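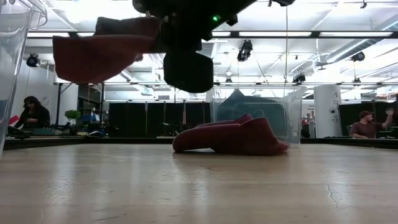

Marianna Michalski

2024-03-17

Read the audit report on the Stockdale ground again, this time with the lease beside it. The report is better than the coverage suggested. Its main finding is on page 9: the rent was set as a share of gate income, with no floor, and the gate forecast came from the club. The council's own finance team did not test it. They had 2 weeks.

The forecast assumed 1,000 paying spectators per league fixture. The average in the first season was 976, near enough to the target that the first annual review passed it without comment. The difficulty is in the definition. The 976 includes season tickets, and under clause 14 season ticket income is excluded from the gate figure used to calculate the rent. I missed this in January and so, I think, did Dean Cheetham, whose note to the scrutiny panel treats the two as the same thing. I have written to him.

Consequences, as far as I can work them out tonight:

The rent received covers maintenance of the pitch and the floodlights but not the interest on the loan for the east stand. The gap is being met from the leisure reserve, under a heading called 'venue support' that did not exist before the lease was signed. Neston has a similar arrangement with its rugby club, but with a minimum payment and a review after each season - much harder to get into trouble with.

Khôi Mạch rang at lunch. He disputes my reading of the catering clause and says the Jemitz contract was novated before the ground opened, so the concession fee goes to the club and never reaches the council at all. If he is right, the income line in the business case was wrong from the day it was printed. He will send the deed. I have asked for the schedules as well, as the last copy I was given stopped at the signature page.

Ngọc Nghiêm wants a draft of the Sulside comparison. Told her it depends on the deed. The Sulside figures are cleaner but they include the athletics track, and I have no basis yet for splitting the two.

Youssra Abdel Rahman has offered to check the loan table. Sent it to her at ten, with the interest rates in a separate column and the reserve transfers left blank.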